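What surprised me most this spring was how long it takes to sort a heap of small cardboard cartons when you want to do it properly. I had 87 of them on my list in March, and nearly all had to be handled twice - once for size and once for color.

I worked at a big painted table with a bird and flowers on it, a lovely thing to sit at for an afternoon! 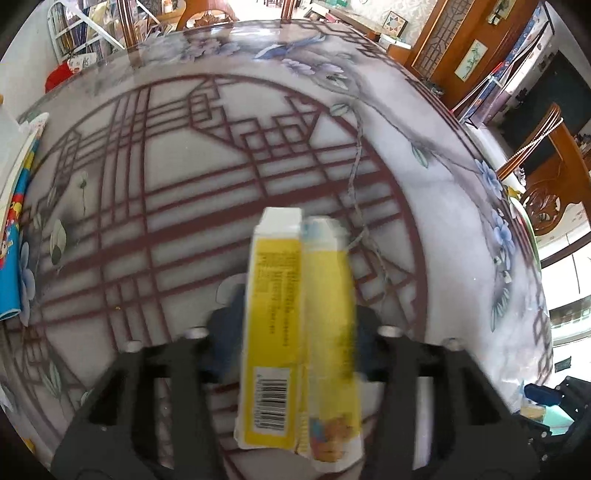
Narrow cartons were the fussy ones. Stood upright they tip over, so I ended up pairing them by color and laying each pair flat in a tray, barcode side up. My classmate Natália Fonseca preferred to sort by height first, and her trays did close more easily than mine (I've switched over since).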